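Velthorpe swap table finds a home at the old Hoarau shop

I walked over to the old Hoarau shop on Wednesday to see what all the fuss was about, and I came home with a jar of screws and a lamp I don't need. The Velthorpe parts swap has finally moved indoors! It used to happen out of the back of Teófilo Arango's van, which was fine in April and miserable in the rain.

The idea is simple. You bring the odd bits that pile up in your drawers – knobs, washers, spacers, that one hinge – and lay them out for other people to dig through. You take what you can use. If the piece you need isn't there, you put your name on the list and somebody with a printer at home tries to make it for you. Huguette Bouvier runs the list, and she told me it stood at 806 requests when she closed the notebook that evening. (My own request, a foot for a bookshelf, is on there twice. Sorry, Huguette.) 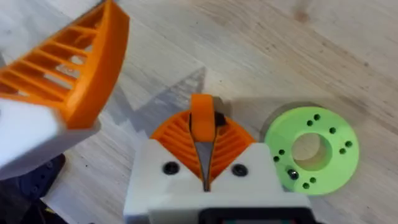 The printed stuff is what got me. I'm used to plain gray plastic, and people are going for real color now, lime green included. A flat ring with a hole in the middle doesn't sound like much, but I watched two grown men bargain over one for a good long while. Bello Aliyu won. He wants it as a spacer under a wobbly plant stand and says he'll sand it down if it's too thick.

The tables are a big step up too. Romain Marchal found them when a café closed, and they're light wood, so the small parts don't disappear on you the way they did on the van's old carpet. He paid $250 for the lot, and the swap jar has already covered it, with $300 in there by closing time.

The swap is on again next Wednesday, starting at 6 p.m. Entry is free, parking is behind the building, and please sort your screws before you come. Aigars Kairys spent most of his evening doing it for the rest of us, and he'd like to look at the lamps next time.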